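Quiénes somos

Tonden nació de un montón de discos de segunda mano y de muchas ganas de hablar de ellos. Empezamos reseñando singles de pop y R&B en un blog con fondo morado (¡cómo nos gustaba aquel morado!) y hoy somos una tienda, una revista y un pequeño sello con local propio en la calle Rudska.

En la revista llevamos publicadas 1062 reseñas y casi 465 entrevistas con cantantes, coristas, productoras y gente de estudio, que es la que mejores historias cuenta. El sello se llama Rarkine y edita tiradas de 100 vinilos, numerados a mano. El último es el directo de Koech, un dúo vocal que nos tiene enamorados desde su primera maqueta y que vuelve a tocar en la tienda en julio.

Escuchamos todo lo que nos llega, aunque a veces tardemos. Si tienes una canción, mándala; si buscas una edición rara, pregunta en el mostrador y nos pondremos a rebuscar encantados. Abrimos de martes a sábado, y los jueves hay escucha colectiva de un álbum entero, cara A y cara B, con debate al final. 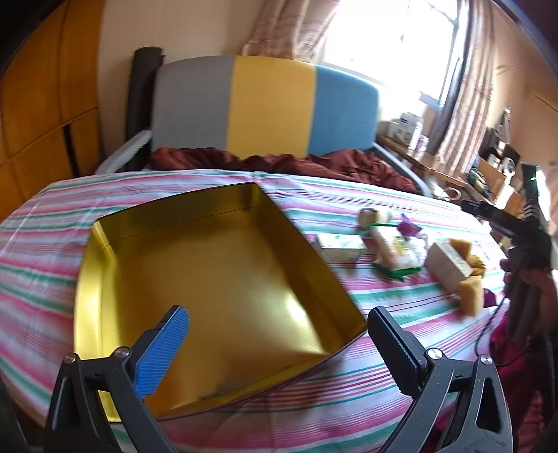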